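Eating the pantry down, and loving it

Every October I stop buying groceries, or nearly. Milk, eggs, onions and greens are allowed. Everything else has to come from the shelves we already have, and I look forward to it more than I do most holidays!

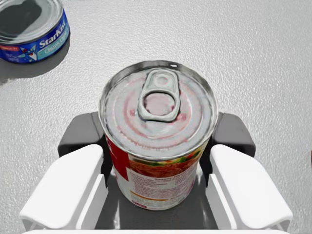
Sena Nutsugah

It started when we moved into the house in Plitstead and I unpacked box after box of food that had come with us from the last apartment, some of which had come with us from the apartment before that. Four kinds of lentils. A jar of preserved lemons I'd been saving for a dinner party I never threw. I had a grocery list in my hand at the time, and it had lentils on it.

So I put the list away and made soup. Red lentils, a can of tomatoes, cumin, and half of one of those lemons chopped up very fine, rind and all. I've made it probably every other week since. If you have preserved lemons hiding somewhere, please go get them out, they're wonderful in anything brothy and they make plain rice taste like you planned it.

The rules have changed a bit over the years. The first time I was very strict and we ate some sad things toward the end (barley with mustard, never again). Now I set aside $300 for the month, and that covers the fresh stuff plus one treat a week, usually cheese. Last year I spent 433 in the end, mostly because my friend Efe Okonkwo came to stay and I wasn't going to feed her barley. She brought a bag of smoked paprika from a shop called Plevar and now I can't cook beans without it. Beans, paprika, a splash of vinegar, an egg on top. That's a dinner. I'd eat it tonight if I hadn't had it last night.

Canned fish is the thing I've come around to most. I used to think of it as food for emergencies, and then Crisanto Aquino from my old office made me sardine pasta with toasted breadcrumbs and I went home and ordered eight cans. You want the breadcrumbs really dark, darker than feels safe, and you want a lot of them. Lemon zest if you have it. I also throw in raisins, which he says is wrong, but I've been to Sicily and he hasn't (well, I've been to the airport).

Coconut milk is the other one. It goes into everything here by the third week: sweet potatoes, chickpeas, the tail end of a bag of red rice. I had one batch of chickpeas split on me because I let it boil hard, and it tasted great anyway. 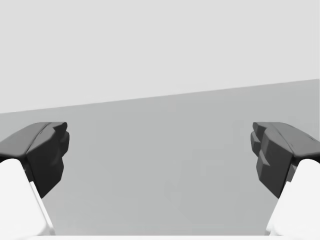 Once the shelves start to empty out, I get the urge to paint them. Ours are a tired yellow, and every year around the third week I can finally see the backs of them and every year I say I'll do something. This time I want dark charcoal gray with bright white right up against it, like the gray tips and white pieces in the picture just before this. I like how crisp that line is. My sister-in-law thinks a dark pantry will feel like a cave and I'll lose the raisins. She may be right about the raisins. I've got sample pots coming on Wednesday and I'm going to try a patch behind the flour first.

The baking shelf goes last with us, and it's my favorite part. By then there's always an odd collection: five squares of dark chocolate, a handful of pecans, oats, some dates gone a little hard. I soak the dates in hot tea, mash them with butter and stir everything else in with an egg, then bake it in a loaf pan until the edges pull in. It's never the same twice and I couldn't give you a proper recipe if I tried, although Siu-fong Tseng asks me for one every single year. Siu-fong, it's whatever is left! Use more salt than you think!

I still have the barley, by the way. If anyone has a way to make it good, leave me a comment, I'm willing to try once more before the month is out.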